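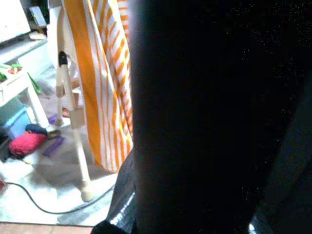
Towels and Drying: Your Questions

I get a lot of mail about towels (more than I ever expected when I started the Vasevine blog!), so I've put the usual ones on one page.

How often do you wash a bath towel?
Every third or fourth use for me. Hand towels go in more often, and the kitchen ones get swapped every night before bed.

Stand or rail?
Stand, every time. I rent, so I can't drill into the tile, and I like being able to drag the thing over to wherever the air is moving. Mine's painted wood and I love it.

Won't a painted stand get scruffy?
Yep, a bit. Dust settles on it and the paint wears. I wipe it down with a barely damp cloth and touch it up in November, when I'm stuck inside anyway.

Do bright stripes bleed?
Orange and red can, the first few times. Wash them alone in cold water until the rinse runs clear. I once turned 7 white washcloths peach, so please learn from me.

Why are my towels stiff?
Usually too much detergent. Use half of what you do now and skip the fabric softener, then give each towel a good hard snap before you hang it up.

Folded in half or opened out?
Opened out as far as you can get it! A doubled towel takes forever in the middle and starts to smell. Keep the hem off the floor too.

Where did the peg bag pattern go?
It's back up under Sewing. Kobe Van Loon spotted that the strap was 19 inches on one page and something else on the next, and it's fixed now. Thanks, Kobe!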